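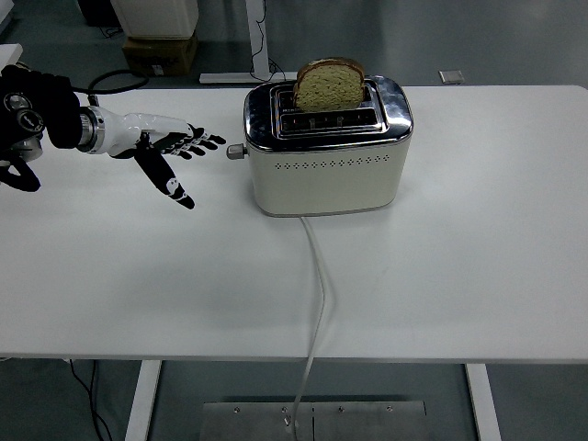

The cream two-slot with the chrome top, one slice in the rear slot.

From: Kalliopi Vlachou
Subject: Re: [Plavstead kitchenware] Cream toaster, what to look for

Karim Mahrous wrote:
> I may get a cream toaster for the flat in December, the kind with
> the row of little diamond holes along the front. Reda says the
> cream paint stains near the chrome. Is that so? And is the cord
> long enough to reach a floor outlet? Mine is 2 feet from the table.

Karim,

I have had mine for 2 years. Reda is right about the stain, but it wipes off with dish soap on a damp cloth. Don't use scouring powder on the chrome. I did once and the marks are still there.

The cord in the picture comes across the table and down over the front edge. I would run yours off the back instead, so a sleeve can't catch it. Two feet should be fine, but measure before you pay.

Look down into the slots before buying. There are small metal guides in there, and on an old one they may be bent — bread then leans and burns on one side. Try the knob on the end too. It should turn without grinding.

Karabo Shabalala had a spare crumb tray at the Luvusville swap. I can ask if it is still going.

Kalliopi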